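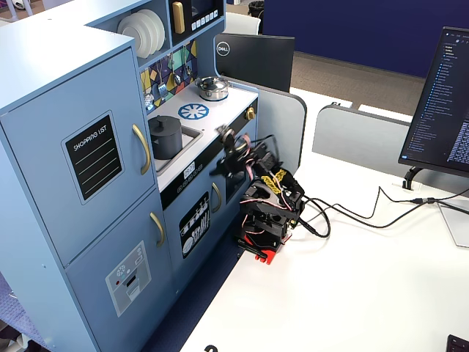 Hi Abla,

You asked for something short and readable before the fall board meeting, so I'm writing this at my dining table on Sunday, September 10, 2023 with the grant folder open and a cold coffee. You'll get the formal budget sheet from our office separately. Mine is the version with the bits that don't fit in a spreadsheet.

The alumni mentoring program at Flandalby is up and running, and it's going better than I told you it would in June. Back then I had a pile of unanswered emails and was pretty glum. Since then we've matched 81 former students with current juniors and seniors, and I have a waiting list on the student side (a good problem, but still a problem – more on that further down).

The big job over the summer was finding people. The school's graduate records were in terrible shape. Half the addresses were parents' houses that had been sold years ago, and anyone who'd changed their name after graduating had pretty much dropped off the map. We sent out 400 postcards with the money you gave us for outreach, and I know you had doubts about paper mail, but the postcards did better than every email blast put together! People stuck them on the fridge and then called me three weeks later. A few called just to ask whether Mr. Suvarna still taught chemistry. He does, and I put them through.

Speaking of Elango Suvarna, he's been running the mentor training evenings and I can't say enough good things about them. He dropped the slide deck after the first one. Now he has everyone talk through a tricky conversation in pairs, like what to say to a kid who wants to quit school to work full time, or one who shows up and won't talk at all. Each evening runs two hours and people hang around in the parking lot afterward. We've held seven so far. The one in late August was thin because of the storm, so we'll repeat that session for anybody who missed it.

Now for what's behind schedule. The background checks are taking much longer than I planned for. I'd put them down as a two-week step in the proposal and that was just wrong, and some mentors have been cleared for everything except the one form that has to come back from another state. Until it does, they can't meet with students on campus, so a few pairs have only had a phone call with a counselor on the line. I've moved the first in-person meetups for those pairs to October.

The career library is behind too. We bought the shelving, and the room next to the main office is painted, but the school has been using it for schedule changes and I haven't had the heart to kick them out in the first weeks of class. The principal says we'll have it by the end of the month.

On money, we're under on travel and over on printing, which won't surprise you after the postcards. I'd like to shift what's left in travel over to printing and food for the training evenings. Feeding people who come straight from work turned out to matter a lot more than I'd guessed – nobody wants to role-play on an empty stomach. If you need that request in a separate letter, tell me and I'll send one.

About that waiting list. Most of the kids on it want someone in health care or the trades, and most of our graduates who signed up work in offices. Elango has a plan to go through the old vocational class rosters with the retired shop teacher, and I'm calling the nurses who graduated in the late nineties one by one. If any of your board members know a Flandalby electrician, please give them my number.

The students will fill out their first survey before Thanksgiving. I went back and forth with the counselors on the questions and we cut it to one page. I'll send you a blank copy this week so you can tell me if it's missing anything your people need.

Call me anytime, evenings are best. And thank you again for pushing us to hire the part-time coordinator. She starts Monday and I've already got a desk cleared for her.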